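Wrist-view dropout on the knife task: does it hold up?
Sim manipulation > Methods

kestrel_9
Tue 5 July
Has anyone else tried wrist-view dropout on the Trollell kitchen tasks? The method, from Riku Mizuno's write-up, is short. During training, the wrist stream is replaced with a learned constant token whenever the target object has no visible pixels in it. The static camera stream is left alone. At test time nothing is replaced.

I trained Kadura both ways on 700 demos, same optimizer settings, 2 seeds each. With dropout, the arm heads for the knife from more starting poses. Without it, there is a steady sideways drift in the first part of the reach, and the drift changes when I swap the wall art. My reading is that the baseline learned to use the decor as a pose cue.

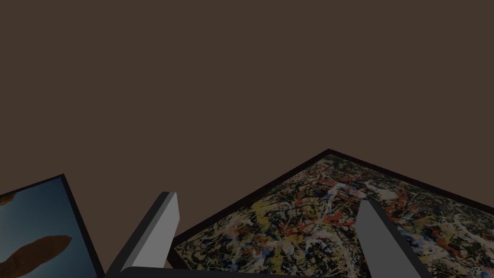
Episode 1791, wrist view. Fingers open, two framed pictures, no knife.

With wrist inputs like this one, attention in the baseline sits mostly on the larger painting.

plumbline
Attention maps don't show that. A busy splatter texture will pull attention in nearly any vision encoder, whether or not the action head uses it. Did you swap the painting and measure the change in predicted actions, or only look at rollouts?

kestrel_9
Rollouts only. I can do the action comparison on logged states.

plumbline
Then please do, with the static camera held fixed. In a rollout the two policies end up in different states within a few steps and you lose the comparison. I would also question the rule itself. It needs a segmentation mask from the simulator, so you are feeding privileged information into training. That is fine as long as it's stated, but the write-up puts it in an appendix.

ovalgasket
We ran this at Bironen in February, on the same task. The gain was there on the approach and gone by the grasp. Once the knife is in the wrist view, the dropout rule never fires, so both policies see the same inputs. What separated them there was how they dealt with the handle and blade. The end of the handle is often outside the wrist view, so the policy has little to tell it how far along the knife it is.

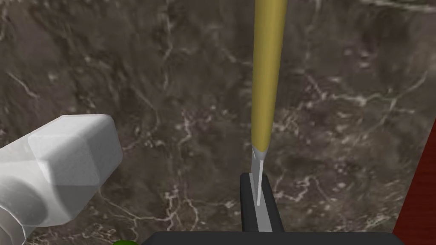 We ended up scoring the approach and the grasp separately, with a grasp on the blade counted as its own failure class. The default success check in Trollell only looks at object height, so a knife lifted by the blade passes. If you are using the default, your numbers mix the two.

kestrel_9
I am using the default. That would explain why one seed looks so much better than the other. Does your class use contact points or gripper pose?

ovalgasket
Contact points, in the knife's own coordinates. Pose alone is not enough. Look through your late-episode wrist images and you will find plenty that are aligned with the knife's axis and still over the wrong part.

kestrel_9
Found one right away.

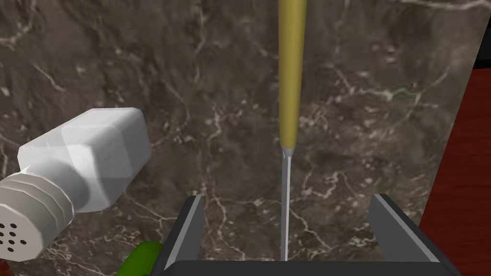 Same episode. Open fingers straddling the blade, handle farther up the view.

plumbline
So the alignment is good and the position along the knife is bad. Dropout has no way to fix that. I would guess a higher wrist mount helps more.

ovalgasket
Disagree on the mount. We tried it and lost precision on small objects. Relabeling the grasp target as a point on the handle did more for us, but it changes the task, so don't compare it with the published table.

tmarsh_sim
Side question: is anyone's Yakubu renderer build giving different marble textures between runs with the same seed? I had to pin the asset pack before any of these comparisons would repeat.

kestrel_9
Mine was not pinned. Rerunning everything with the assets fixed, contact-based scoring, and the painting swap on logged states. I'll post the per-seed numbers in this thread and leave the averages out until there are more seeds.

plumbline
Add a control where the wrist token is dropped at random at the same rate. If that does as well as the visibility rule, the mask isn't needed.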